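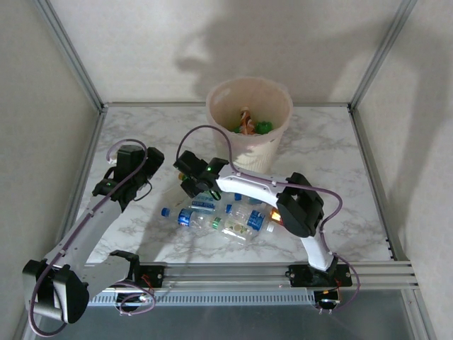

Two-arm sorting cell with plastic bottles on the work surface and a bin at the back.

Planning and Budgeting for a Two-Arm Cell: Frequently Asked Questions

Last updated February 16, 2021

What does the Astport bench cell include?
The standard order covers two arms with grippers, the front rail, the tabletop, the frame and the controller. Walls are a separate line on the quote. Bins, test objects and the computer used for programming are not included.

Can I start with one arm and add the second later?
Yes. Order the full-length rail at the start if you expect to do this. Swapping a short rail for a long one means taking the whole front of the cell apart, and we bill that as a service visit.

How much floor space should I set aside?
The table itself is 1000 mm on each side. Leave another 700 mm clear at the front for whoever is setting up or refilling the table. The back can go against a wall if your power outlet is on the left or right.

Do I need the walls?
For sorting work, most customers take them. Light bottles roll, and a dropped one is easier to find inside the cell than under a cabinet. Walls also keep the background plain for a camera, if you plan to use one.

Which tabletop finish should I choose?
Plain or patterned, the price is the same. Clear plastic can be hard for a vision system to pick out on either finish, so test with your own items before you settle on one. The Urkisside showroom keeps both on hand.

What should I budget for after the first year?
Gripper pads and cables. A set of replacement pads is $369 and fits both arms. How long a set lasts depends on what you handle — crushed bottles with sharp creases wear pads faster than whole ones. Cables that loop from the arm to the gripper should be checked monthly and replaced if the jacket is cracked.

Is the bin part of the system?
No. Any open bin will do if the arms can reach over its rim. Measure the rim height before you buy, and tell us the figure when you order so we can check reach.

Can the cell handle wet or dirty items?
Damp is fine. Liquid is not. Empty bottles before they go on the table, and wipe the surface at the end of each shift.

What is the lead time?
Orders confirmed this month ship in April from our Cestov warehouse. Walls and custom bin mounts can add 2 weeks.

Do you lease?
Leasing is handled by Blomqvist, and the contract is with them. Ask us for the equipment quote first. They will need it, along with your delivery address, before they can give you a monthly price.

Who installs it?
We do, or your own staff can. Installation is quoted separately and takes one working day if the table is already level and powered.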